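Staniforth Allotment Society
Minutes of the May meeting, held in the hut at 7.30pm

Present: Ryan Wragg (chair), Evie Lambert (minutes) and 4 plot holders. Apologies were received from two members.

1. Last minutes
Agreed with one change: the broken standpipe is the one by the lower gate.

2. Water
The lower standpipe still drips. Fastik have quoted £158 to replace the tap and the first length of pipe. Agreed to accept. The supply will be off for a morning and a notice will go on the gate beforehand.

3. Open afternoon
Teas to be served from 2pm. Evie will borrow the urn and ask plot holders for baking, savoury as well as sweet. Prices to stay as last year. 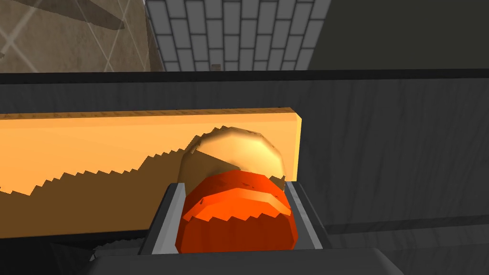

Ryan has asked Hakance for the loan of three trestle tables — no reply yet. Plant sales will go along the main path, with the seed swap inside the hut if it rains.

4. Plots
Plot 3 has been given up and goes to the next name on the list. Two letters have been sent about uncut paths. The hedge on the lane side is to be left until the birds have finished nesting.

5. Any other business
The padlock on the top gate is stiff. Ryan to oil it. A request for a second compost bay was held over to the next meeting.

Meeting closed at 8.40pm.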